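Prasmont Shared Workshop: Project Gallery
Two-Arm Bench, Bay 4

The Prasmont Shared Workshop presents member projects in this gallery once they have reached working condition. The two-arm bench was built by members Alasdair Dow and Tirta Tuhumury in the small bay beside the wood store. It was approved as a long-term project in February and remains in regular use by its builders.

The bench at work with building blocks:

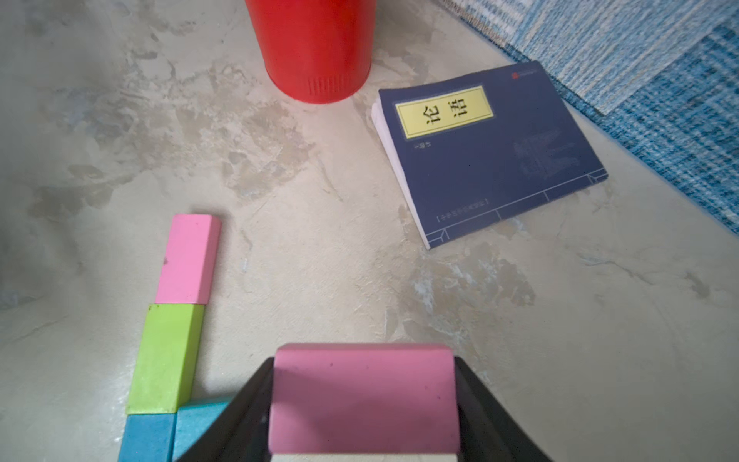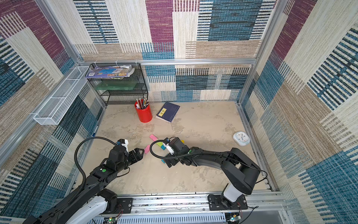

The project began with a request for a permanent place to run two small robot arms at the same time. Members had previously clamped single arms to the general assembly tables, and each session began with the work of measuring and aligning everything again. Mr. Dow proposed a fixed enclosure that could be left standing between sessions, and the workshop agreed to provide the floor space on condition that the structure could be taken apart with hand tools. Aluminum extrusion was chosen for the framing for that reason, and the rail along the front carries the mounting for the right arm. The patterned carpet panels on the walls were fitted at Ms. Tuhumury's suggestion. She had found that plain white board reflected the ceiling lights of the bay, and the panels also reduced the noise that reached the neighboring benches.

Frame and floor
The frame was cut from stock lengths supplied by Orlandini and assembled over two evenings. Corner brackets were fitted loosely at first, and the structure was squared by measuring both diagonals before final tightening. The first attempt was out of square, and the back corners had to be released and set again. Members who plan a similar build are advised to check the diagonals a second time after the front rail is attached.

The bench allows objects to be placed directly on its floor surface. The builders considered a removable mat and decided against it after a trial in which the mat moved under load. Marks on the surface have been accepted as normal wear.

Arms and mounting
The arms were assembled from Hasier kits, with one builder responsible for each. Every joint was tested on its own before the arms were installed. Ms. Tuhumury kept a written record of the tests, and 333 entries had been made by the time both arms were in place. The record is stored in the project binder at the front desk and may be read by any member.

The mounting position of the right arm was changed twice. In its first position the arm could not reach the back of the work area without extending fully, and movement became unsteady. In its second position the two arms came too close to each other near the center. The present position is a compromise, and the builders have noted that a wider enclosure would be preferred if the bay is ever enlarged.

Wiring
Cable runs took more time than any other part of the build. Each arm needs enough slack to turn at the wrist, but slack that hangs too low will drag across the objects on the floor. Several arrangements were tried. The builders also replaced two connectors that had worked loose during long sessions. Spare connectors are kept in the drawer marked Wuven, along with the crimping tool, which must be returned after use.

Control software
The software that runs the bench was written by Mr. Dow and is shared with members on the workshop server. It moves the arms, stores the camera pictures from each session, and stops both arms if either one meets unexpected resistance. The stop function was tested separately from the rest of the program, and the workshop required a demonstration before the bench was approved for evening use.

Sessions to date have dealt with picking up, moving and arranging small objects. A total of 642 sessions have been stored. The builders intend to continue with blocks until placement is dependable and then proceed to softer items, such as folded cloth.

Costs
Materials other than the arms came to around $400, most of which was spent on extrusion and brackets. The carpet panels were remnants and were obtained without charge. The arms remain the property of the two builders.

Use of the bench
Members who wish to use the bench must first complete the introduction given by either builder. The introduction takes one hour and covers power, the stop function, safe reach and the storing of session files. Hands must be kept outside the enclosure while the arms are powered. Long hair and loose sleeves must be secured. Food and drink are not permitted in the bay.

The bay is open to introduced members until 9 p.m. Requests for an introduction should be left in writing at the front desk, addressed to Tirta Tuhumury. Questions concerning the software should be addressed to Alasdair Dow.

Gallery reference: 1259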